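Flarimlow Support – Ticket 230
Product: Skastia needle driver, 8 mm
Site: Natstead training lab
Opened: December 2019
Status: waiting for part

Problem reported
The jaws do not hold the needle firmly. When we pull the needle through the practice tissue, it turns in the jaws and the tip points in the wrong direction. It happens more with the small curved needles. The software gives no error message.

What we tried first
We removed the instrument, cleaned the jaws with a soft brush and put it back. The grip was better for around 10 stitches, then the needle started to turn again. We also changed to a new packet of needles, with the same result.

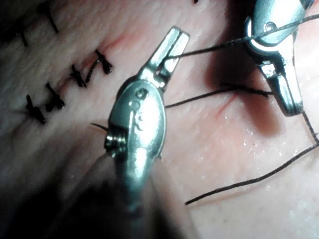 After this we compared with our second driver of the same model, using the same needle and the same tissue pad. The second one held well for 40 stitches – no turning at all. So I think the pad and the needles are not the cause.

Answer from support
Please check if the jaws close completely when there is no needle between them. Hold a thin sheet of paper in the tips and pull it gently. Please do not put oil on the wrist joint.

Our reply
The paper slides out from the tips, but deeper in the jaws it is held. With the second driver the paper stays in both places. We did not use any oil.

Answer from support
It sounds like wear at the tips. We will send a replacement from the Pringle warehouse. Please keep the old instrument and return it in the same box.

Our reply
Thank you. We continue with the second driver until the box arrives. Please leave the ticket open.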